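Como dobrar camisolas e blusas em cima da cama

Publicado em 30 de abril de 2019 por Seema Kandpal

Dobrar a roupa na cama poupa as costas e dá mais espaço do que a tábua de passar. O método serve para camisolas, blusas e t-shirts de adulto. As peças de criança dobram-se da mesma forma, com uma volta a menos.

Antes de começar

Estique a colcha ou a manta. Uma ruga por baixo passa para a peça, sobretudo nas malhas finas. Encoste as almofadas à cabeceira e deixe livre a metade de baixo da cama. Se a roupa veio do estendal, confirme as costuras das axilas e os punhos, que são os últimos a secar.

Passo 1. Estenda a peça

Ponha a camisola com a frente para baixo e as mangas abertas. Alise do centro para os lados com a palma da mão. Os botões ficam fechados, pelo menos o primeiro e o último.

Passo 2. Dobre os lados

Traga um dos lados até ao meio das costas e deite a manga ao longo do corpo, sem passar da bainha. Repita do outro lado. Deve ficar um retângulo comprido, com a mesma largura em cima e em baixo.

Passo 3. Feche em três

Dobre a bainha até um terço da altura e depois mais uma vez até ao decote. Vire a peça. Para gavetas baixas, dobre em quatro e arrume na vertical. 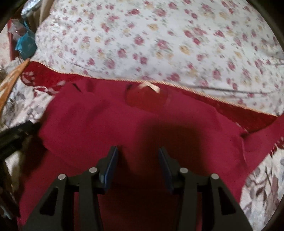 As malhas grossas pedem só duas dobras, porque a terceira deixa marca no peito. Nos tecidos escorregadios, ponha uma folha de papel de seda entre as camadas e não empilhe mais de cinco peças.

Arrumar

Uma gaveta com 14 cm de altura interior leva blusas na vertical sem as amachucar. Na minha uso as caixas Collik, que a Madhu Dhillon me recomendou, mas qualquer caixa de sapatos cortada à medida faz o mesmo serviço. Ponha as cores escuras atrás e as peças da semana à frente.

As almofadas voltam ao lugar no fim, depois de sacudir a colcha à janela.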